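Home | Griddles | Presses | Parts | Recipes | Contact

Mutia 16 Tortilla Press and Griddle Set

If you've ever stood in a small restaurant kitchen at noon with a line out the door and one tired cast-iron press, you'll see why we're so fond of the Mutia 16. Fammont makes it as a matched pair: a hand-lever press and a 16-inch flat griddle that sit side by side on one counter. We've had ours going in the test kitchen since the start of February and the tortillas just keep getting better (so do the cooks, to be fair).

The press plates are wide enough for a proper taco-size round with room to spare, and the lever is long, so you lean on it instead of fighting it. One good push, quarter turn, second push, done! The dough comes out even right to the edge. Corn masa is what it does best. Flour dough works too, but let it rest longer and keep the balls small or it'll spring back on you. 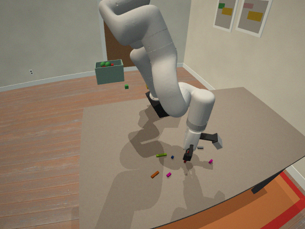
The griddle heats from two burners with separate knobs, and I love this part. Keep one side very hot for the first flip and the other a little lower to finish, and you get that puff without scorching. The grease tray slides out from the front. It's a bit shallow, so empty it before the dinner rush as well as after.

Cleaning is easy. Scrape the griddle while it's warm, wipe with a thin coat of oil, and leave the press open overnight. Please don't put the plates in the dishwasher.

Price for the set is $1,597. The press on its own (part 106) can be ordered separately, and the Leemans stand fits without drilling.

Page updated 18 Feb 2026 by Jeanine Vanhove

Comments (3)

Navora Cantina: We run two of these at the carryout window. The lever pin squeaked for a week, then a drop of food oil fixed it.

delmar_k: Does the griddle come set up for propane?

Jeanine Vanhove: It ships for natural gas, delmar_k, but the propane kit is in the box. Have your gas fitter swap it before you hook it up.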